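From: Iraís Cuevas
To: zinudero-users
Date: 23 June 2023
Subject: Re: [zinudero-users] wrist view and the grasp planner, again

Ekkachai Thaweesak wrote:
> I moved our planner over to the new Mesow bridge and now the
> grasp scorer gives me numbers even when there is nothing near
> the fingers. Low ones, but not zero. Did you change the
> masking, or is it me? I'm on the default config with 4 workers.
> Also, does anyone still use the old near-plane setting?

Hi Ekkachai, hi all,

It's not you! I ran into the same thing on Monday and spent way too long blaming my own config. The masking did change. The old bridge cut out the hand using the mesh we shipped, and the new one cuts it out by depth, so anything closer than the near plane gets dropped and the rest goes straight to the scorer. If your near plane is set too short, bits of the fingers stay in the cloud and the scorer thinks it has found a lovely flat object to grab (it loves flat things).

I've been running the wrist camera with the jaws open and empty, and any score above zero on one of these is a bug: 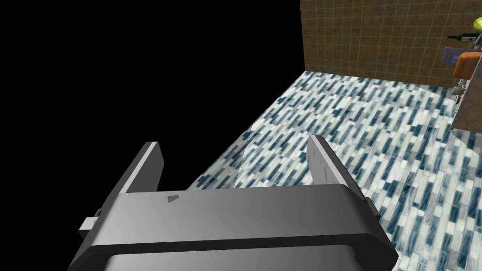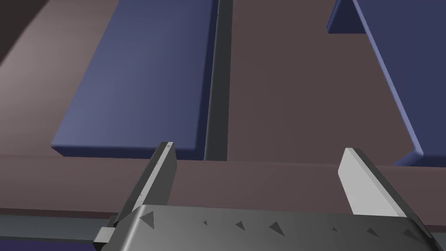
I used to run this check in one spot with a plain background, and that was a mistake. The scorer can behave nicely over one surface and go silly over another, and you won't catch it if the arm never turns. So now my script picks 16 wrist poses, opens the jaws, waits for the state message, grabs color and depth, and only then calls the scorer. The waiting part matters more than I'd like. Without it I was pairing depth from one pose with joint values from the pose before, and the mask landed next to the hand instead of on it. I put in a 40 ms delay as a stopgap, but please don't copy that, it's ugly and I want to match on timestamps like grown-ups do.

As for the near plane, yes, keep using it for now! Set it in the camera block and not in the planner block. Both will accept the key and only the first one does anything with it, sorry. I'd like the planner to refuse keys it doesn't know, but Contreras has a pile of old configs that would all break at once, so that has to wait for the July release.

One more thing: missing background. Where there's no geometry to hit, the depth buffer gives back the far value, and the normals step turns that into a big fake wall. I now drop far-value pixels before computing normals. It's a small change and it's on the bredholm branch if you want to try it. Could you run your cases against it and send me the log, even if everything passes?

Iraís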